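Kitton 2 lands with a planner that copes with crumpled shirts

The Layug lab in Borach has pushed out the second release of Kitton, its open-source planning software for two-handed cloth work, and there's a lot to like in it! The big change is that the planner no longer waits for a garment to be perfectly laid out before it picks a fold. It makes a rough guess at where the sleeves and hem are, starts moving, and revises the plan as new frames come in.

The new policy was trained on 2,199 demonstrations of everyday laundry, T-shirts mostly, recorded in bedrooms and living rooms with hand-held grippers. On a set of 402 garments it hadn't come across before, replanning now takes 54 milliseconds, down from 70 in the first release. That's quick enough to catch a sleeve while it's still sliding. 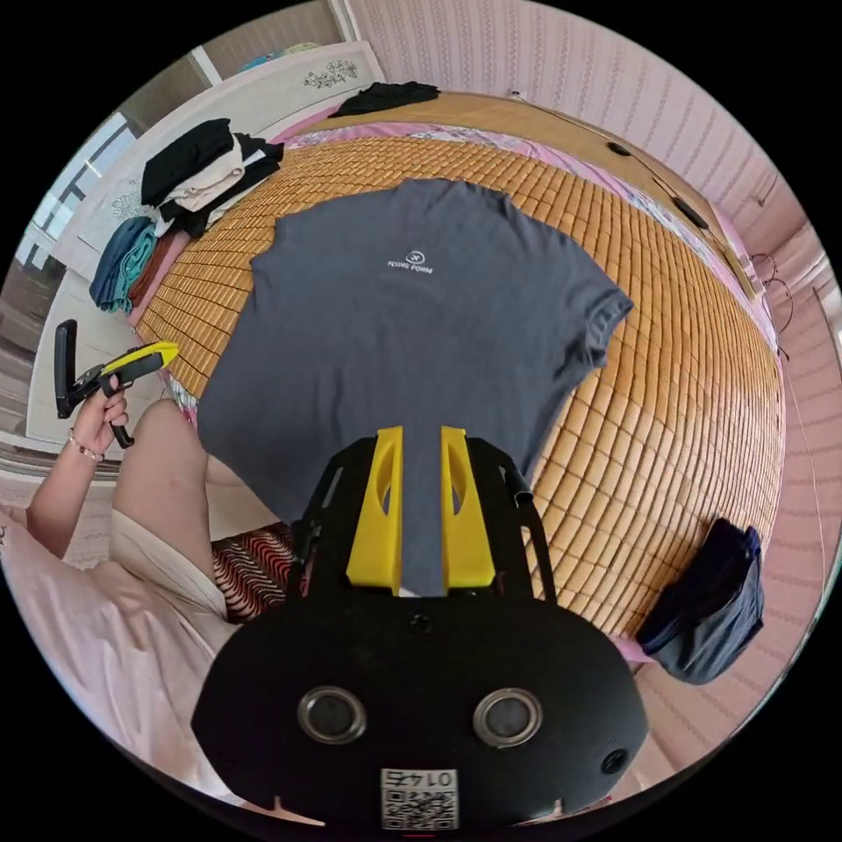
Can the planner run without a depth sensor?
Colour video from the wrist cameras is all it needs, though a depth stream can be switched on in the settings file.

Also new is a replay viewer, built by the Jilden tools group, that lines up the planned and recorded gripper paths on one timeline. Finding the moment a fold goes off the rails used to mean an afternoon of scrolling through logs. Towels are next on the list, and a beta is due in August.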